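The wooden floor in a living room gets tired slowly, so we do not notice it until one day the light from the window shows all the small scratches. I write down the way I take care of mine. It is an oak floor with an oil finish, and the same habits are good for most oiled wood.

## Every few days

Sweep first, always. Sand and small stones from shoes do more harm than water. Use a soft broom or a vacuum with the hard floor brush, and go in the direction of the boards. Under the chairs put felt pads, and change them when they become flat and dirty - an old pad with grit inside works like sandpaper.

## Washing

For washing I take a bucket with 5 liters of warm water and a small cap of wood soap. I use the one from Rinitz, but any soap made for oiled floors will do. The mop must be wrung out very well. If you still see water on the boards after 10 minutes, it was too wet. Do not use vinegar, and do not use a steam cleaner, even if the package says it is safe for all floors.

## Small scratches

- Clean the place and let it dry.
- Rub lightly along the grain with a fine pad.
- Put a few drops of oil on a cotton cloth and work them in.
- After 10 minutes wipe away everything that the wood did not drink.
- Stay off it for 4 hours.

The oily cloth can catch fire by itself. Lay it flat outside to dry, or put it in a jar of water with a lid.

## The kitchen side

Where the floor continues into the kitchen, it needs oil more often, in my home every March and again in autumn. In front of the sink I keep a cotton mat, and I lift it every evening so the wood can breathe. Mats with a rubber back can leave a yellow mark that does not go away.
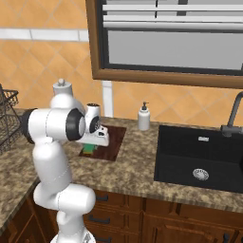
Vinh Kim wrote to me that a mark like this became much weaker in his hallway after he left the boards open to daylight for 60 days, and only then he oiled them. I have not tried it, but it costs nothing.

For dried candle wax, put ice in a bag on top, wait, and lift the wax with a plastic card.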